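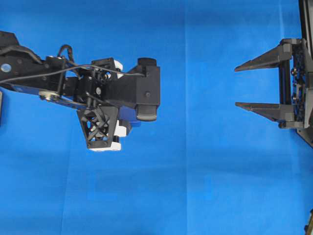

The blue cloth

September 2, 2021
by Liam Mellor

Print this post | E-mail this to a friend

I finally have the blue cloth up, and I said I would write down what I did so I don't have to work it out again the next time it comes down.

I bought it in January from a fabric stall in Jillodbridge, the one run by Denise Kettle. It had been on a shelf in the hall closet ever since, still folded in the bag. I had gone there for gray. Denise had two grays and I didn't like either one. The lighter one looked like a dishrag and the darker one had a green tint once you got it near the door. She pulled out the blue from under a stack of remnants and I took it. It is a very bright blue. My sister saw it over the phone and asked if I was opening a swimming pool.

I washed it first. Blue cloth sheds color and I didn't want it on the wall paint or on my hands, so it went through the machine by itself, cold, and then again. The first time the water was clearly tinted. The second time I couldn't see anything in it. I dried it on the line and brought it in while it was a little damp, which makes the ironing easier. If you let a big piece dry all the way you will be fighting the fold lines for an hour. I know because I did exactly that with the old cream one.

For ironing I gave up on the board. The piece is too big and as soon as you have one end smooth the other end is on the floor picking up creases and dog hair. I put a folded blanket on the dining table and worked from the middle out, rolling the finished part onto a cardboard tube as I went. The tube came from a rug. Keep the tube. I threw away a perfectly good one last year and regretted it.

Then the hem. The cut edge was fraying after the wash, long threads that wrapped around everything. I trimmed it straight and turned it over twice and ran it through the machine, the old Shimada, which does a straight stitch fine and not much else these days. I used Litier thread in the closest blue I had. It's a shade darker than the cloth and you have to be looking for it. I went through more thread than I expected. There was 500 yards on the spool when I started and I had to check twice that I'd have enough for the last side. At the top I made a wide pocket for the pole.

The pole is a closet rod from Hedgate Hardware. My first plan was pushpins, and I used 100 of them, the whole box, and it still sagged between every one of them and looked like bunting. So I pulled them all out and filled the holes. If you rent, skip the pushpin stage. The rod sits in two brackets screwed into the studs and the cloth slides on like a curtain. Getting the brackets level took longer than the sewing. The ceiling in that room is not level, so if you measure down from it you will get a rod that is even with the ceiling and crooked to everything else. Use a real level and ignore the ceiling.

Things I would do differently:

I'd make the pocket bigger. The rod fits, but it's snug, and the cloth bunches at one end when you slide it on. You have to go back and forth working it along.

I'd put some weight in the bottom hem. Right now I have it clipped with clothespins to a strip of wood, and it's all right, but a chain sewn into the hem would be neater. I've seen curtain weights for sale and may order some.

I'd also iron it after hanging as well as before. I ended up going over it with a borrowed steamer from next door. Hold the bottom with one hand and steam with the other, top to bottom, and don't let the steamer head touch or it leaves a wet spot that looks terrible until it dries.

As for the color, I was worried about it. A lot of the stuff I have is black or dark gray, and against the cream cloth it looked heavy. Against the cream you also saw every mark on the fabric. The blue is more forgiving about marks. It does show lint, white lint especially, so I keep a sticky roller on a nail next to the rod and give it a few passes when I go in. It also throws some blue onto the walls in the afternoon when the sun comes in, which bothered me for a couple of days and then I stopped noticing.

I still have a strip left over from the trimming, long and narrow. I'm going to save it for patches, because I will put something sharp through this cloth sooner or later. The old cream one went to the garage to cover the bikes.

If anyone has sewn chain into a hem on a home machine, leave a comment and tell me what foot you used. I only have the standard one and the zipper one.

Print this post | E-mail this to a friend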